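Section 4: House rules for two arms on one table

When Nilmini Mondal and I started our project in October, we had one written rule, and it was about the stop button. By the end we had 7, and I'm fond of all of them - even the fussy ones.
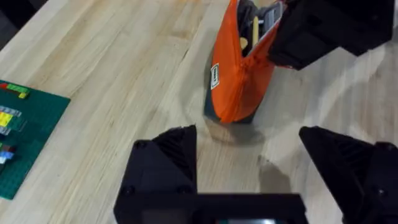
Rule 3 is the one we argued over longest: before both arms share a job, one has to be named the lead, out loud. The second arm keeps to 100 mm/s until the lead has finished. We wrote it with jobs like the orange pencil case in mind, where one gripper is right up by the open top and the other has to come in from the near side. Sajib Nanayakkara kindly checked our wording.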